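Yabsira Hailu
It's December, which in our department means the robotics elective has taken over my life, my sleep and the good table. A thread about teaching two very expensive arms to do something my nephew mastered before he could talk.

The assignment: put pegs in holes. That's it. That's the whole project. The handout takes 29 pages to say so, and page 5 is a diagram of a hole.

My team is called Vurnotetti. We voted on it at 1 in the morning and none of the people who voted for it will admit to it now. The other team is Daher and they have matching shirts.
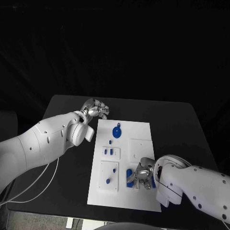 Things I believed in September: two hands are better than one. Things I believe now: two hands are two chances to hit the board. Our first planner moved both at once and they fought over the middle like siblings in a back seat. So these days one goes in low among the blue blocks on the right and the other hangs back by the top left corner until it gets its turn. Very polite. Very slow.

Our controller is called Zunby. Zunby is 1,046 lines of Python and I can personally vouch for maybe 335 of them. The rest came from last year's team, who left us one comment, and the comment is "sorry."

Someone asked why we don't just use suction cups like a normal factory. Great question! The syllabus says "dexterous." The syllabus has never had to tune a finger joint.

The hardest part so far is the handoff. Passing a peg from one hand to the other sounds like a nice little flourish for the demo. I put it in the proposal. I used the word "seamless."

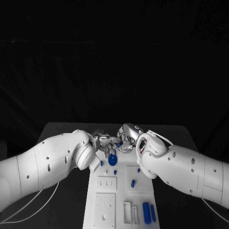 What the proposal left out is that both hands need to agree on where the peg is, and ours have had differences of opinion. If the left lets go early you get a peg on the floor. If it lets go late you get a tug-of-war between two machines with no concept of losing.

Anyway, our order of operations for a full run, posted for the Daher people who keep "walking past" our table:

1. Home both arms. Wait. Keep your sleeves out of it.

2. Run calibration. Run it again with the correct board file.

3. One arm works, the other parks up and out of the way. Don't get ambitious.
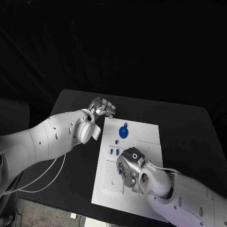
4. Swap arms and do the other side of the board.

5. Save the log BEFORE you close the window. (I have closed the window.)

Professor's feedback at the midterm check was "interesting choices." I've been thinking about that for three weeks.

Scoring, for those keeping up at home: you get points for each part seated, you lose points for touching it with your own human hand. My own human hand could finish this in under a minute and it knows it.

Final demo is in the Plokcombe building at 4 pm, open to anybody, snacks provided by the department, so bring snacks. 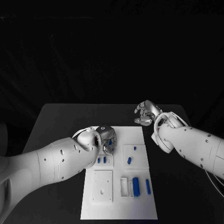 Left hand on peg duty, right hand staying well out of it.

Replies are open if you've ever gotten a handoff to work twice in a row. I will read your thesis. I will read your footnotes.

Also looking for whoever borrowed our 2.5 mm hex key. Daher, I'm not saying it was you. I'm saying it was in a drawer and then you came over to show us the shirts.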